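**Progress report to the Perach fund: Trultville toy library, block and sorting sets**
February 23, 2018
Prepared by Otakar Trnka

This report covers work since December on the wooden and plastic block sets. The puzzles and board games are in a separate report and I have left them out.

## Where we are

The sets came to us mixed together in crates from Danenitz. 597 pieces have now been cleaned and checked. Of those, 409 have gone back into complete sets and are on the shelves for borrowing. 49 were too chipped or cracked to lend and have been put aside. The rest are clean but belong to sets that are still missing something.

Cleaning is slower than I allowed for in the plan. Painted pieces can't be soaked, so they get a damp cloth and a night on the rack. Plain ones are quicker.

## Sorting

We changed the method in January. At first everything was tipped onto the table and sorted by colour, but several makers use nearly the same red and green and we ended up with sets that didn't fit together. Now we sort by length and thickness first, then colour. Pieces go through a grey metal bin a few at a time and from there into labelled trays.

Juraj Halás wrote a one-page size chart that is taped up over the bench. It covers the eleven most common sets. The Kivi sets aren't on it yet, as their pieces come in two thicknesses and we need a full set in hand to measure.

## Spending

The grant was $2000. Trays, labels, cloths and the drying rack have been paid for. The second shelving unit has been ordered but not invoiced, and I will send the receipt when it arrives. No money has been moved between budget lines.

## Problems

- Two trays were labelled the same and got merged. It took an afternoon to separate them again.
- The storage bags we bought are too small for the long pieces. We are using the leftover cardboard boxes for those sets until the bags can be exchanged.
- Borrowers are returning sets without the contents card. We have started gluing a copy inside each lid.

## Next steps

1. Finish the incomplete sets, using spares where the size and colour match.
2. Measure the Kivi pieces and add them to the chart.
3. Put up the second shelving unit.
4. Decide what to do with the damaged pieces. Juraj would like to sand the better ones. I would sooner give them to the craft group.

The next report will include borrowing numbers, which I don't have in a usable form yet.
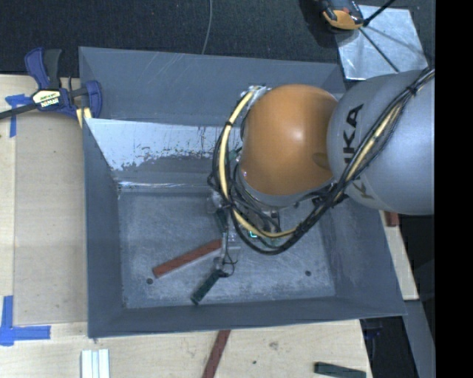 *Sorting bin, with a long reddish-brown piece and a shorter dark green one.*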